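A Wednesday at Girnmont: my visit to the two-armed cell

June 15, 2022

I had been promising myself a trip out to Girnmont ever since Waltraud Wieser mentioned, over a very long lunch, that her workshop opens its doors to visitors a couple of times a year. Those of you who have been reading along for a while know I am a sucker for any building where I get to wear a sticker with my name on it. So when the invitation came I said yes before I had even looked up the bus (there is one, the 189, and it stops right at the gate, bless it).

The Wieser shop is in a long low building behind the old Tindorport freight yard. If you come on foot, don't do what I did and follow the signs for deliveries, or you will get a lovely tour of the loading dock and have to walk all the way back around. Silvan Camenzind met us at the correct door with coffee and a tray of plum cake, and there were enough of us that the second pot was going before the first was poured out. A very nice crowd, a mix of retired machine folks, a few students, and a father with two girls who asked better questions than I did all day.

Now, I had expected to be shown a bit of everything, ten minutes here and ten minutes there, which is how these days usually go. Instead Waltraud told us right away that we would spend the whole morning on one single cell, the two-armed one they call Barlow, and that we would see it checked over the way it gets checked over every week. I'll admit my heart sank a little. It needn't have! I could have stayed until supper.

Barlow is a pair of arms with fingered hands, and its job is ordinary household handling: bread, toasters, trays, the things on anyone's kitchen counter. The shop uses it to find out how hands and cables and joints hold up when you ask them to do small fussy work day in and day out. Pirmin Imhof looks after it. He is soft-spoken, and he had to start over twice while we all shuffled closer, but once he got going he was a joy to listen to.

He begins at the shoulders and works down, every time in the same order. First he has the power off and goes along the brackets with a small driver, feeling each screw for any give. He doesn't tighten them hard. He told us that the first summer they had Barlow he tightened everything he could reach, and one bracket ended up slightly twisted, and it took him until August to find out why the left hand kept arriving a little high. Now he paints a thin line across a screw head once it is set, so that a turned screw shows itself at a glance. I have since done this to the hinges on my garden gate and I'm very pleased with it.

After the screws come the ribbed black sleeves over the forearms. Pirmin runs a thumb along the folds looking for splits, and crumbs, too. Crumbs! I asked if they were really a problem, and he said they get into the folds and act like sand. He uses a soft brush, a cheap one from the paint aisle, and always brushes away from the wrist. One of the little girls was allowed to do a sleeve herself and took it so seriously that the rest of us stood there in complete silence until she was done.

Then the cables at the wrists. Each one is left with a loop of slack standing out to the side, and I would have guessed this was untidiness, but the loop is measured. Too short and the wrist pulls on the plug every time it turns, too long and it catches on whatever is on the table. Silvan keeps a bent piece of wire hanging on a nail, and that piece of wire is the gauge: hold it up to the loop, and if they match, you leave it alone. I do love a shop where the official instrument is a bent piece of wire.

With all that done the power went back on, and we moved behind the yellow line for the part I had been waiting for. The cell gets tried out on toast. The same position each time, the toaster toward the middle with the tray beside it, one hand to each side, and Pirmin checks where the hands come to rest before anything is asked of the fingers.
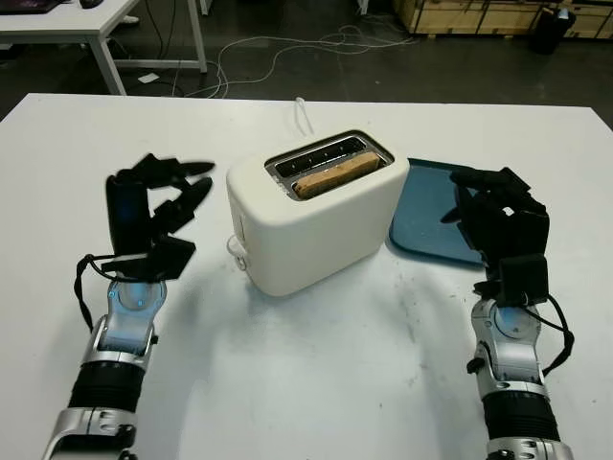
Rahel Riedl wanted to know why they would bother with a real toaster at all, when a block of the right size would keep still and never need cleaning. She works with blocks herself, she said, and has never once had to brush crumbs out of a joint. Besides, a block is the same today as it was last year, so if the hand misses, you know it's the hand.

I thought that was a fair point, and so did Pirmin, who nodded all through it. They do have blocks, a whole drawer of them, and he uses them after any repair, to get the positions right again. But a block has no lever, and a block doesn't slide a little when you bump it. He likes to finish on the real thing for that reason. The two of them went on about it for some time, and I'm afraid I lost the thread somewhere around fingertip pads and went for more cake.

When I came back the talk had moved on to repairs. Barlow's fingers are the part that needs the most attention, and the shop keeps spares in a shallow drawer with a label under each one. Position 8 is the one they get through fastest, the outer joint of the right thumb. Waltraud let us handle a worn one and a new one side by side. With my eyes shut I could not have told you which was which until I wiggled them, and then it was plain as day, the old one had a tiny click in it. Pirmin can hear that click from across the room, or so Silvan claims!

Changing a joint takes him half an hour if nothing else is wrong. He takes the hand off at the wrist first and carries it over to a bench with a towel on it, so the little screws don't bounce. The towel is an old bath towel with a seahorse on it. Afterward he writes the whole thing down in a paper notebook, the date, the position, what the old part looked like, and how the hand felt when it went back on. We got to leaf through it. Entry 327 said only "left index, stiff again, see Monday," and I would dearly like to know what happened Monday, but that page had a coffee ring over the good part.

One thing I jotted down for those of you who keep machines of your own: they never clean the table and service the arms on the same pass. The table gets wiped last, with plain water and a drop of dish soap, after the hands have been parked. Silvan had once wiped first and serviced second and then spent an evening hunting for a washer he was sure he had swept up.

We wound up in the canteen with soup, and Waltraud stayed and answered everything anyone could think of, including a rather long question from me on the subject of gloves (they tried gloves on the hands, they didn't like them, the fingertips bunched).

If you want to go, the next open morning is in August. Write to Aurelia Eberhard at the front office and she will put you on the list. It is free, but the group is kept small, so do write early. Wear closed shoes, they are strict on that and one poor fellow in sandals had to borrow a pair of rubber boots. The 189 back to town leaves from the other side of the road, and the bench there is in full sun, so bring a hat.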